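Bed-making robots go back to school at Clestum

7 Jun 2018

The home robotics team at Clestum has passed a happy milestone: 1426 recorded examples of household bedding jobs, every one of them done by a two-armed robot with a person guiding its movements. The collection, known in the lab as Camurano, will be used to train a system that should one day do the same jobs by itself.

Bedding is a lovely problem for a robot. A cup keeps its shape when you pick it up, but a pillowcase folds, slips, twists and bunches in a new way every time – and that is exactly why the team wants so many examples of it.

"I could watch these all day," said Hongjun Jia, who leads the project. "You pull one corner and the whole thing changes. We want the system to see that happen again and again, with good tries and clumsy ones."

Five operators share the work. Each recording covers a single job from start to finish, and the arm movements are saved alongside the view from the robot's head. Tsutomu Minami, who checks the recordings, keeps the failed tries as well and marks the moment where things went wrong. Those go into a separate folder for now, though he is keen to see them used.

Pillowcases have become the favourite job among the operators, and also the one they argue about most. Cirilo Esquivel likes to pinch the fabric near the open hem with one hand and keep the other free until the inner pillow starts to show. Yichen Yao prefers to use both hands from the beginning. Both ways are going into the collection.

Changing a pillowcase, with the left gripper holding the fabric and the right hand open over the inner pillow:

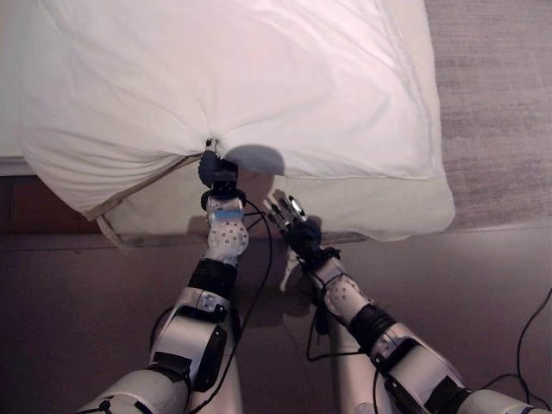 What comes next

Duvet covers are up next, and the team expects them to be much harder. Recording starts in August, with six weeks set aside for it. The first training runs on the pillowcase examples will go ahead at the same time, so there may be early results to share before the duvets are done.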